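Why I've gone off daily streaks

2022-03-05

I deleted Fekum last week, and I'd got to a streak of nearly 400 days. If you've not come across it, it's a word puzzle for your phone where you get a grid of letters each morning and have to clear it by spelling things. It's a good puzzle! The grids are clever, the dictionary is fair (it takes ZAX, which I respect) and you can finish one in the time it takes the kettle to boil.

My trouble is with the little flame in the corner. Miss a day and it goes out, and you're back at zero with a sad noise. I was on a train to Sudcombe in November with no signal, holding my phone up to the window like a lunatic, all to save a number that means nothing to anyone but me. I wasn't even enjoying the grids by then. I was doing them at 10 to midnight, half asleep, picking off three-letter words to get it over with.
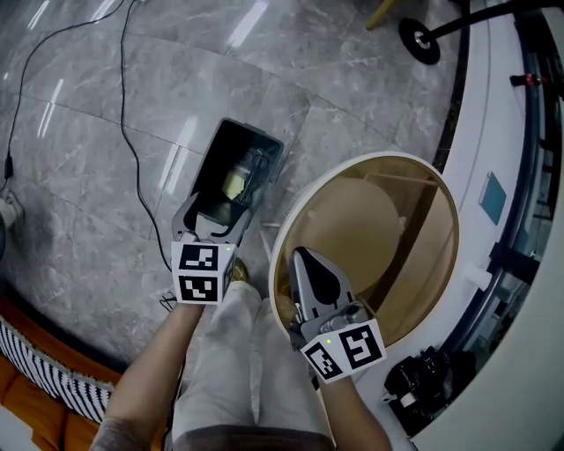 And of course you can buy the flame back. Two gems for one missed day, 8 for a week, and the gems come in packs that never quite match what you need. I don't mind paying for a game. I'd have handed over a few quid on day one and been glad to. What I mind is being charged for having gone to a wedding.

My friend Philomena Essien thinks I'm being daft. She says the streak is what gets her playing at all, and that without it she'd have forgotten the app by the second week. Fair enough, and I know plenty of people feel the same - language apps are built on it. But if I'd forget a game without being nagged, maybe I should be allowed to forget it?

Compare Vorkent, the tile game I've moved to. No flame, no gems, one price. It keeps every old puzzle in a drawer, so if I'm away for a fortnight they're sitting there when I get back, and I can do five in a row on a wet afternoon. The menus are ugly and the music is dreadful (turn it off straight away), but I've played it more this week than I meant to, and always because I fancied it.

I'd go back to Fekum tomorrow if they put in a switch to hide the streak. I've written to ask them. So far I've had an automatic reply and a voucher for 10 gems.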